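Second month with the Pokance arm

I promised in March that I will write again when the Pokance arm has been on my bench long enough to have an opinion. Now it has. Several people wrote to me after the first post, mostly asking if it is worth the money for a hobby workshop, so I try to answer that first: yes for me, maybe not for you. It depends how much patience you have for setting up.

For those who didn't read the first part, I bought the starter kit, which is the small arm, the two-finger gripper and the wrist camera. The seller is Walley, they are the only shop here that keeps spare parts on the shelf. I paid 556 dollars with the camera included. Without the camera it is cheaper, but I would not recommend it. Almost everything I do with the arm now goes through the camera.

The assembly took me one long evening. The manual is translated, I think twice, and in one place it tells you to tighten a screw which has no hole. Eero Hirvonen, who has the older model, told me to skip this page and go on from the next one. I did that and the arm works fine, so I suppose he was right. The cables are a bit short if you want to mount the arm at the back of the table.

What I wanted to test this month is shiny and thin material. Everybody shows robot arms picking up wooden blocks, and blocks are easy. I work with printed sheets, labels and covers, and many of them have clear film on top. The film is the difficult part, also for a person with cold fingers at 7 in the morning.

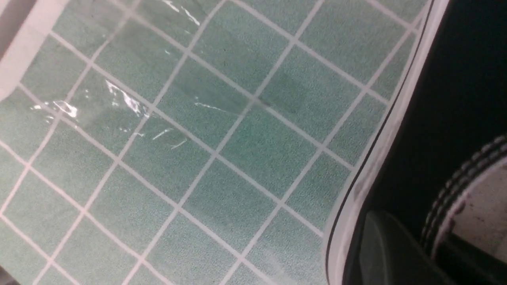
The green tile sheet under its clear film, seen from the wrist camera.

You see how the film throws back the light in white streaks, and between the streaks it nearly disappears. The Prulutik software, which comes with the kit, looks for edges and corners. On a sheet with a regular pattern it finds very many of them, and in the beginning it was choosing grout lines in the print as if they were the border of the sheet. The curved side with the white band was much better for it, I think because of the dark background behind. After I learned this I started to mark the search area by hand, only along the outer edge, and leave the pattern out.

I made 17 tries with film-covered sheets using the default settings. The gripper got hold of the sheet in 5 of them. This is not a good number and I don't want to hide it. With the search area set by hand it went better, but I changed the lamp on the same evening, so I can't say honestly which change helped. Next time I will change one thing only.

The gripper itself I like. The pads are soft and they didn't leave marks on any print I have checked. You can set the closing force in small steps, and for thin sheets I keep it near the bottom. The noise is also less than I expected – my neighbour has not complained, and he complains easily.

Things I don't like: the camera focuses slowly when the arm comes close to the surface, and the exposure can't be locked in the free version of Prulutik. With reflective film you really want to lock it. The paid licence has this, for 250 dollars a year, and I find it too much for a home user. There is a forum member called Jääskeläinen who shares a small script for fixing the exposure. I have installed it but not yet tried it properly.

I have also ordered a softer lamp cover from Walley. When it comes I will repeat the same test with the same sheets, and write the results under this post.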